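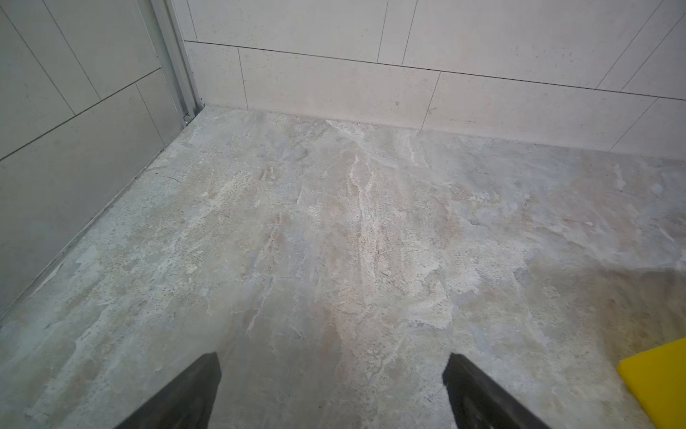
Hilo sobre limpiar un suelo de porcelánico efecto piedra, que en la última semana me lo han preguntado varias veces y prefiero dejarlo todo junto. Es lo que hago yo en mi casa, en Hinojosa. No soy profesional.

El suelo es formato grande, imitación mármol, en grises y beiges con zonas que tiran a rosa y vetas blancas. Lo pusimos en abril, al reformar el baño. El modelo es de Furnent, serie Lutau.

Primera cosa: un dibujo así disimula mucho la suciedad. Para el día a día es cómodo. Para limpiar es un problema, porque entre tanta mancha gris y tanta veta no distingues un cerco de cal del propio dibujo.

Lo que me funciona es la mano. Paso la palma por la zona con el suelo seco. Si noto aspereza hay cal o resto de jabón. Si está liso, es dibujo y lo dejo en paz. Me pasé una tarde frotando una veta blanca antes de aprender esto.

También sirve una linterna apoyada en el suelo, con la luz rasante. Los restos hacen sombra y el dibujo no.

Segunda cosa: la obra. Los primeros meses el suelo tenía un velo blanquecino que volvía cada vez que se secaba. Yo creía que fregaba mal. Era el resto de cemento de la junta, que se queda en una película finísima y con agua y jabón no sale.

Se quita con un desincrustante ácido para final de obra, diluido como diga el envase. Antes de nada, mojad el suelo con agua limpia para que la junta no absorba el producto. Luego se extiende, se espera lo que marque la etiqueta, se frota y se aclara dos veces como mínimo.

Importante: guantes, ventana abierta y nunca mezclado con lejía. Si vuestro suelo es mármol de verdad o caliza, este paso no lo hagáis, que el ácido se lo come. Lo mío es porcelánico y aguanta.

Probad en una esquina que no se vea. Yo probé detrás de la puerta y esperé al día siguiente.

Rutina normal, la de cada semana:
Aspirar o barrer con mopa seca.
Cubo con agua templada y un chorrito de detergente neutro. Poco.
Fregona bien escurrida, de dentro hacia la puerta.
Segunda pasada solo con agua.
Secar con un paño de microfibra la zona que da a la ventana, que es donde se marcan los cercos.

El fallo más común, y el mío durante años: echar demasiado producto. El suelo queda pegajoso y agarra más polvo. Ahora uso la mitad de lo que usaba y está mejor. Tampoco uso ceras ni abrillantadores. Un porcelánico mate no los absorbe y se quedan encima formando capa.

Las esquinas. La fregona no llega al encuentro entre el suelo y las dos paredes, pasa redondeando y va dejando ahí lo que arrastra. En mi caso no hay rodapié, el azulejo baja hasta el suelo, así que se nota bastante.

Ahí me agacho y lo hago a mano. Cepillo pequeño de cerdas blandas, agua caliente con el mismo detergente, y paño. Una vez al mes es suficiente. Si hay pelusa seca, la quito antes con la boquilla estrecha de la aspiradora, porque mojada se convierte en pasta.

Si el cordón de silicona del encuentro está negro por dentro, no perdáis el tiempo frotando. Eso se corta y se pone nuevo. Yo lo cambié en el tramo de la ducha y en una mañana estaba hecho, más un día entero sin mojarlo.

Las paredes. Una es gris claro y la otra beige mate, en piezas rectangulares colocadas a rompejuntas. La beige tiene un moteado muy fino y engaña igual que el suelo. Las limpio antes que el suelo, siempre de arriba abajo, con paño húmedo y luego otro seco.

Con el azulejo mate hay que tener cuidado con los estropajos. El verde de fregar los platos puede dejar marcas brillantes que después no se van. Para manchas sueltas uso bicarbonato con un poco de agua, hecho pasta, y el dedo envuelto en un paño.

Juntas de la pared: cepillo de dientes viejo y percarbonato disuelto en agua caliente. Se deja 7 minutos, se frota y se aclara. Lo preparo en un cuenco abierto y tiro lo que sobra. No lo guardéis en un bote cerrado, que coge presión.

Lo que compré y no volvería a comprar: la mopa de vapor de Pratton. Como aparato no va mal, pero en este suelo me dejaba cercos y tenía que repasar con paño igualmente. La uso para la mampara.

Lo que sí: 6 paños de microfibra del mismo color, solo para el baño. Se lavan a 60 sin suavizante. El suavizante los deja resbalosos y ya no recogen agua.

Me preguntan por las manchas de óxido de los botes de espuma de afeitar. Limón no me hizo nada. Salieron con un quitaóxidos específico para cerámica, en dos aplicaciones. Ahora los botes van en una bandeja.

Y por el tinte del pelo: cuanto antes, mejor. Alcohol en un algodón, sin extender la mancha. Si ha caído en la junta, lo más probable es que se quede algo.

Otra pregunta repetida: si guardar piezas sobrantes. Sí. Guardad también la etiqueta de una caja, con el tono y el lote. El mío es el tono 2371 y lo tengo apuntado con rotulador en la parte de atrás de una pieza. Entre lotes la diferencia de color se ve, y más en un suelo con dibujo.

Las piezas, de canto y con un cartón entre medias. Apoyadas planas unas sobre otras se me desportilló una esquina.

Tiempo total de la limpieza semanal, con paredes incluidas: menos de media hora. La de esquinas y juntas es más larga – la hago por partes, un día una pared y otro día la otra.

Me falta probar algún protector de juntas para el suelo. Si alguien lo ha puesto sobre junta gris clara y ha pasado ya un invierno, que me diga si oscurece.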